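Proltavow workshop notebook
Perception and tooling section
Entry of 9 November 2019
Subject: pose tracking on large, featureless cloth; changes to the replay tool

Purpose of the session

The present work concerns the tracking front end used by the Sorkodex planner. In the previous entry it was recorded that the pose estimate of the hand-held gripper drifted whenever the view was filled by cloth of a single colour. The bed-making task is the worst case held by the section, as the sheet takes up most of the view and its folds move when touched. The session was given over to finding where the drift enters and to deciding whether the fault lies in the fisheye model, the feature selection or the time stamps.

Data used

The bedroom set as supplied from the Sýkora site was used without further trimming. It contains 423 sequences. Of these, 71 had been marked by the replay tool as having lost track at least once. The marks were left as they stood, although two of the rules behind them are now thought to be too strict (see under Tooling).

Time stamps

These were examined first, being the cheapest item to rule out. The image and inertial streams were lined up by cross-correlating the turning rate from each. The offset was steady over each sequence examined and the correction already in the configuration file was found to be adequate. No change made. The older file with the negative sign is still in the shared folder and should be removed by whoever next edits that folder.

Fisheye model

The calibration was repeated with the four-term polynomial. The remaining error is small over the middle of the lens and grows sharply near the rim. Points close to the rim were being given the same weight as central ones, which pulled the estimate towards the ceiling edges whenever those were the only strong lines in view. A weight falling off with angle from the optical axis has been added. The setting is named rim_weight and is on by default from this build.

Feature selection

The larger part of the drift was traced to this stage. The selector asks for 400 points per image and fills its quota regardless of quality. On a sheet it finds them along the folds. The folds are stable until the cloth is gripped, after which they travel with it, and the solver takes this travel for motion of the gripper. The error is in the direction one would expect: the estimate lags behind the true movement during a pull and overshoots after release.

Two remedies were tried. The first lowers the quota to 40 per grid cell and refuses to make up a shortfall from neighbouring cells. The second applies a mask to the fingers and the gripper body, drawn once per unit from the calibration image, and a softer, learned mask to any surface labelled as cloth. Points on cloth are kept but may not take part in the opening stage of the solve. Together the two remedies brought back almost 40 of the marked sequences. The mask alone gave most of the gain; the quota alone gave little and made start-up slower.

A side effect was noted. Where the walls are plain, the solver is left with very few fixed points, mainly ceiling steps, switch plates and furniture edges. The start-up test then fails and the sequence is refused outright. Refusal is preferred to a wrong pose, but the message given to the operator ("bad init") is of no use and is to be reworded.

People in view were also considered. The present mask has no class for them. A person who keeps still does no harm, and one who walks across the view is usually thrown out by the consistency check. The matter is left open.

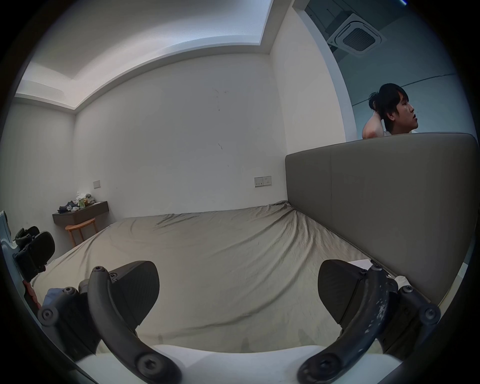
Can the tracker hold its pose when a bare sheet fills most of the view?
It can, provided that enough fixed points remain on the walls, ceiling or furniture and that the points on the cloth are kept out of the opening stage of the solve.

Tooling

The replay tool now draws cloth points and fixed points in separate colours and writes the number of each to the log. The jump rule and the blur rule have been moved out of the code and into the configuration file so that they can be altered per site. Loading of long sequences remains slow. The cause is the repeated decoding of the first image and the repair is simple, but it touches the cache used by the Vuvasmont exporter and has been held over.

Outstanding

Reword the start-up message.
Rerun the marked sequences with the relaxed jump rule.
Check the finger mask on the second gripper unit, for which the calibration image is from January.
Agree with the planning section whether refused sequences are to be passed on with gripper width only, or withheld.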